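I Spent an Afternoon Watching Shirts Get Folded, and I'd Go Back

I should admit up front that I hate laundry. I don't mind the washing, the machine does that. It's the pile on the bed afterward that gets me, the one I sleep next to for two nights before I deal with it. So when Takagi, a small robotics outfit in a converted print shop on the edge of town, announced an open day in August with "live folding," I put my name down before I'd finished reading the email.

The place was packed when I got there. They were letting people in 40 at a time and the line went past the loading dock, with kids up on shoulders and a man behind me eating a burrito very carefully over his own hands. Inside it was all cables and fans and that warm plastic smell you get behind an old TV. There were five stations. The first one sorted screws, which I'm sure is hard, but I gave it a minute and moved on. Next door a machine called Fallen was getting shoved sideways by schoolchildren to show off how it stands back up (the name is a joke the engineers are very proud of). It had the biggest crowd all day, mostly people under four feet tall.

I went looking for the laundry.

It was in the back room, on a two-armed setup they call Tendusano. I'd pictured something like a butler, I guess. What you get is a pair of arms with pincers on the ends, a white table, and a lot of wiring. Abhishek Yadav, who runs the station, had a bin of T-shirts next to his stool and was pulling them out one after another for the crowd to vote on. Everybody wanted the loud ones.

"Plain white is the worst," he told me while the arms were busy with a striped thing. "White shirt, white table, the cameras have a bad time. Give me something ugly and I'm happy."

A girl near the front yelled for the one with the sun on it, and he tossed it down in a heap.

I don't know what I expected to feel, watching a robot pick at a T-shirt. Mostly I felt impatient, and then I got completely sucked in. The arms go slowly. They pinch at a bit of fabric, lift, seem to think better of it, put it down and pinch again an inch over. At one point it had hold of a sleeve and let go, and the whole room groaned like we were at a ball game! Then it found the grip it wanted, and from there it was fold, pat, fold, and up went the arms. Three minutes, start to finish, by the clock on the wall. We clapped. Of course we clapped.
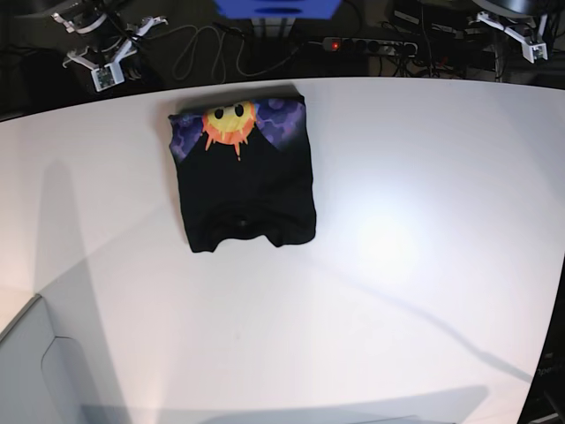
Hands off: the sun shirt on the table at Tendusano's station, both grippers raised.

Abhishek leaned in and looked it over like a judge at a county fair. "I'd give it a B," he said, and he pointed at the side where a little fabric was poking out. A woman next to me said it was better than her husband's, and her husband, who was standing right there, agreed.

I asked him what the hard part is, figuring he'd say the folding. He said it's the first ten seconds. A shirt in a heap can look like anything, and the system has to work out what it's got hold of before it can do a thing about it. Once the shirt is flat he relaxes. Before that he drinks a lot of coffee. The software doing the guessing is called Lirnitach, and he talked about it the way my aunt talks about her terrier – very bright, stubborn, bad with hoods.

Bad with hoods turned out to be an understatement. Somebody offered up the sweatshirt off their own back and we all watched the arms go around and around with it until Abhishek reached over and hit stop. He gave it back with a small bow. Socks aren't on the menu yet, either. I asked twice.

When I asked what one of these would cost me, he laughed and said I could have a very nice car instead, or pay a teenager for the rest of my life. They're hoping to get it into hotel laundries and uniform shops first, where the pile never ends and most of it is the same shape. My bedroom is a long way down the list.

I stayed until they shut the lights off at the screw station and someone started stacking chairs. On my way out I stopped by Fallen, finally without a crowd, and gave it a shove. It got right back up. Then I drove home, where there was a load still sitting in the dryer from that morning.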